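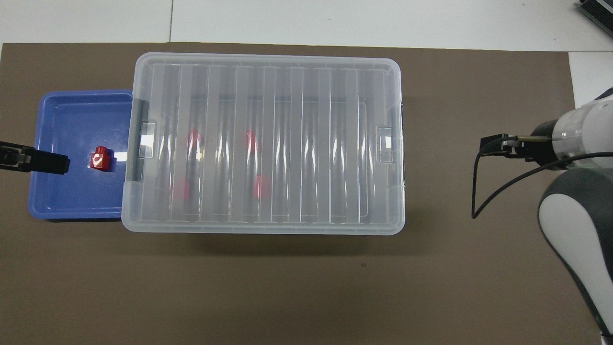 ## Cuaderno de taller, agosto: encurtidos y fermentos, tanda de pimiento

Retomo donde lo dejó Aoi Onishi. La salmuera de la tanda anterior salió floja y hay que rehacer la tabla antes de seguir. Apunto todo junto aunque quede desordenado.

**Salmuera**

- Agua filtrada, hervida y enfriada con la tapa puesta.
- Sal gruesa sin yodo, 29 g por litro. La receta de Miyazaki pide más, pero con el pimiento maduro se come demasiado el dulzor.
- Pesar siempre la sal. La cuchara del cajón no sirve: según quién la llene da una cosa u otra, y de ahí venía la diferencia con las notas de Renji.

La sal de Talasach tarda más en disolverse que la otra. Hay que remover dos veces y dejar reposar entre medias, si no queda un fondo blanco que luego falsea la densidad.

**Pimientos**

Lavados y secos con paño. Corté la mitad en tiras y dejé la otra mitad en cuartos para comparar textura. Sin semillas. En la tanda anterior las dejamos y el líquido se puso amargo hacia el final; puede que no fuera por eso, pero prefiero quitar esa variable.

Ajo, un diente por tarro, aplastado. Laurel solo en los de cuartos. Sin pimienta.

**Tarros**

Los esterilicé en el horno y los dejé enfriar dentro. Las gomas van aparte, en agua caliente, nunca en el horno (hay dos deformadas, las he tirado). Quedan pocas de repuesto, pedir.

El peso de vidrio de los tarros Stallorex no entra en los de boca estrecha. En esos he usado una hoja de col doblada, que aguanta bien si se mete por debajo del hombro del tarro. Conviene revisarla el segundo día porque tiende a levantarse por un lado.

**Temperatura**

El armario bajo está más fresco que la estantería de la ventana, pero de noche baja menos. Dejo el termómetro Vorach en el armario y apunto a las 9 de la mañana y al cerrar. Si alguien abre el armario para coger otra cosa, que lo cierre del todo; ayer estaba entornado cuando llegué.

**Seguimiento**

Medir acidez el tercer día, el sexto y el noveno. Probar solo a partir del sexto, con tenedor limpio. Velo blanco en superficie: retirar y seguir. Cualquier color que no sea blanco, el tarro entero fuera, sin discutirlo.

Llenado: alrededor de 70 % de la altura con pimiento, salmuera hasta dos dedos del borde. La otra vez llenamos más y se derramó por la bandeja.

**Comentario de Renji Takagi, copiado de la hoja suelta**

«Los cuartos me gustan más, pero tardan. Yo esperaría unos días más antes de pasarlos a frío. El ajo sobra en las tiras.»

No estoy de acuerdo con lo del ajo. Dejo un tarro de tiras sin él y lo probamos a ciegas.

**Pendiente**

- [ ] Pedir gomas y papel indicador
- [ ] Etiquetas: fecha, corte, sal por litro, iniciales
- [ ] Calibrar la balanza pequeña, marca de más con cargas bajas
- [ ] Pasar a limpio la tabla de Aoi, la segunda columna no se lee
- [ ] Guardar 40 ml de líquido de la tanda vieja para arrancar un tarro de prueba

El tarro de prueba va en la balda de abajo, separado del resto y con la etiqueta en la tapa.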